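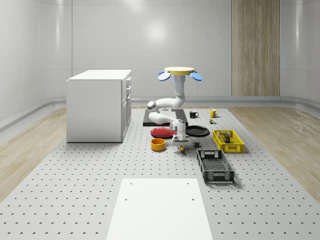 Call for Course Marshals and Test Runners: Hornport Night Relay

The Hornport Night Relay is a team race on forest paths and old quarry roads above the town of Hornport. Each team has four runners, and each runner makes one loop with a headlamp. The race comes back in April with a new loop, and for this we are searching for people in two roles. You do not need to be a fast runner for either of them.

The new loop has 1586 meters of single path, which was not part of the race before. The rest is wide gravel road. Last year we had 200 teams at the start, and the waiting time at the quarry steps was too long. With the new loop we want to remove this problem, but first we must try it with real runners in the dark.

Test runners

We need 22 test runners for one evening in the month before the race. You will run the loop two times, the first time alone and the second time in a group of four, so that we can see how the handover works. After this you fill in a short form about the markings, the ground and the places where you had to slow down.

You should be at least 18 years old and able to run for one hour on uneven ground. Please bring your own headlamp with a spare battery, and shoes with a good grip. Test runners receive a free place in the race, which can also be given to a friend.

Course marshals

Marshals stand at one fixed point of the loop, always in pairs. You show the direction, write down the numbers of the teams when they pass, and call the race office by radio if a runner needs help. The shift starts at 5:30 p.m. and ends when the sweep runner has passed your point. For the farthest points this can be close to midnight.

We pay a fixed amount of 60 dollars for the shift, and there is a warm meal before the start. A briefing of one hour is obligatory. It is given by Ruxandra Avram, who is responsible for safety on the course. If you have a valid first aid certificate, please mention it in your application, as we would like to have one such person in each pair. 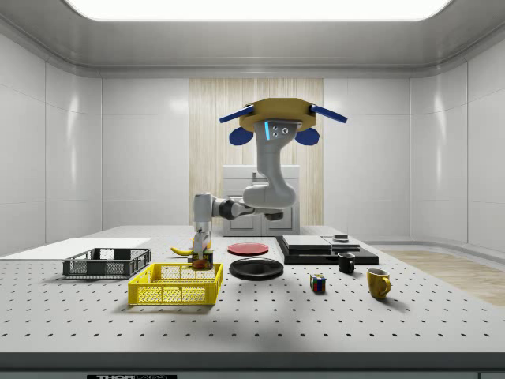 How to apply

Write an email to Rüdiger Heitmann at the race office with the subject "Marshal" or "Test runner." Please include:

Your full name and age
A telephone number where we can reach you in the evening
Your T-shirt size
For test runners: a race or distance that you have run in the last twelve months
For marshals: whether you can come by car, or need a seat in the bus from Hornport station

Couples and friends who wish to stand at the same point should apply in one email. We answer every application within ten days. Questions about the course itself can be sent to Gus Whitfield, who has drawn the new loop and will also lead the test evening.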